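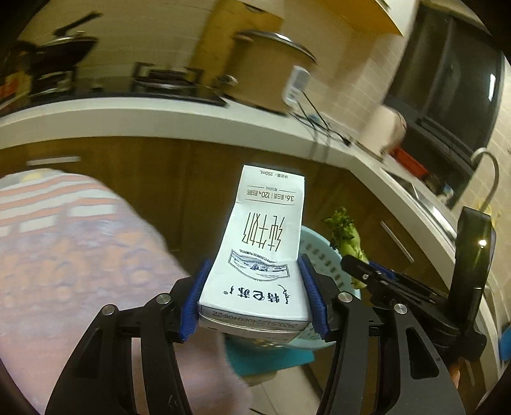 Gripper width without an encoder, part two

In September I wrote that I was going to drop the encoder from the hand-held grippers and read the jaw opening from video. It took longer than I planned, mostly evenings, but the width estimator now runs on every recording before it goes into training. These are my notes on what changed.

The old version

The first version looked for the dark blue pads by color, took the inner edge of each one and measured the gap in pixels. On my desk in Vinton this was fine. In a kitchen it was poor. The pads get hidden by whatever is being held, and a milk carton with dark blue printing on it gives the color mask plenty to grab that has nothing to do with the jaws. A second gripper in view is worse, because it has blue padding too. I had whole clips where the left edge came from my gripper and the right edge came from the other one, and the filter smoothed the result into something that looked reasonable on a plot.

What it does now

The new version ignores the pads and tracks the four screws that the linkages turn on, two on each side. They are round and silver on black, and they stay in the lower part of the image where very little gets in front of them. Both arms move together as mirror images, so one number describes the whole mechanism. I fit that number to all four screws at once and look it up in a table to get millimeters.

The table comes from a calibration clip. I close the jaws on a set of 11 printed blocks, hold each one for 2 seconds, and the script finds the still sections by itself. A new table takes me 15 minutes, including the part where I find the blocks.

The second gripper is handled with a fixed region. The camera is mounted to the tool, so its own screws can only ever show up along four short arcs. Anything silver outside those arcs is thrown away before the fit. I should have done this in the first version.

Soft objects

A full carton pushes back, and the pads give a little. The linkage says one width and the carton has another. I tried to correct for this and then took the correction out. The policy is trained on the linkage value and the robot arm is commanded with the linkage value, so the pad squeeze is the same kind of error on both sides. If I ever need the real size of the object I will get it some other way.

Glare

Reflections are still the main cause of bad fits. A steel sink rim under a ceiling light can blow out the exposure, and the screws fade into the highlight on the plate next to them. When fewer than three screws are found, the estimator holds the last value for up to 8 frames and then marks the section as missing. It used to interpolate across the gap – that hid several dropped objects from me, so now it leaves a hole and I look at it.

Tooling

I moved the review step into Skillitz, mainly because it can draw the width curve under the video and lets me scrub both together. Export still goes through my own script, Rusel, which writes the pose, the width and a quality flag for each frame. The flag was a suggestion from a comment on the Avotiņš blog and it has been more use than I expected. Filtering on it before training fixed a habit the policy had of opening the jaws slightly in the middle of a carry.

Still open

Left and right grippers share one table at the moment. They shouldn't, as the left one has more play in it. Rusel also writes its timestamps at the end of exposure while the pose tracker uses the start, and I have a fixed offset in there that I don't trust with long exposures. I'll do the timestamps first.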